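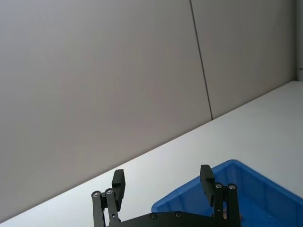
Can a robot tidy up yet? Sort of! I've been reading and tinkering all September and I'm more hopeful than I was.

Picking one thing out of a bin sounds like nothing. Then you try it 38 times with the object somewhere new each time – corners are brutal.

Best run so far: 8 good grabs in a row. I yelled.

Lahcen Badawi asked me when it'll do laundry. Not soon, towels are a whole other animal. But putting toys or parts away? I think that's close – slow, but close.

Next up for me is two things touching. Wish me luck!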